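Retiling the back bathroom, part two

7/9/25

The old floor came up in June and I have been putting off writing about it. The short version is that the job took 29 days from first hammer to last wipe, and I had planned on two weekends.

The room is small, so I thought it would be a cheap project. The subfloor near the tub was soft and had to be cut out. My neighbor Anong Klinhom lent me her saw and stayed to help with the second sheet of cement board, which saved me an afternoon. After that it was thinset, spacers and sore knees.

Picking the color

I went back and forth on this for longer than I did on anything else. My first choice was plain white, but the house already has two white bathrooms and I wanted something different. Dark gray was out - it shows soap. That left green, and there are a lot of greens. I ended up wanting a pale one in small squares with light lines between them, next to a wall color that stays out of the way.
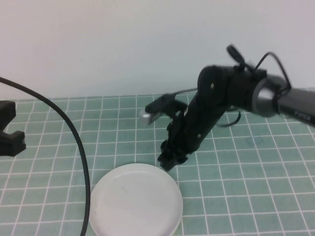
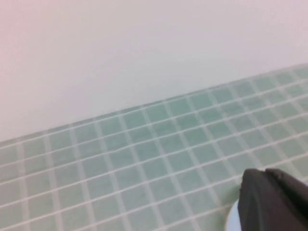
Grout

I used Skomurach unsanded in white. I bought two bags and needed three, so plan for more than the chart says if your tiles are small. Small tiles mean a lot of joints. I mixed it too thin the first time and threw that batch out. The second one was closer to peanut butter and went in fine.

Work in patches you can reach without leaning on what you just did. I waited 25 minutes before the first wipe and used a damp sponge, rinsed often. The haze came off the next morning with a dry towel.

What it cost

Tile, board, thinset and grout came to 268 dollars. The plywood was extra, and so was a new wax ring for the toilet, which I forgot until the toilet was already sitting in the hallway. I had set aside 30 dollars for surprises and that was gone by the second day.

Still to do: caulk along the tub, put the door trim back, and find a bath mat that fits between the tub and the vanity. The one I ordered from Flellport is too wide and is going back this week.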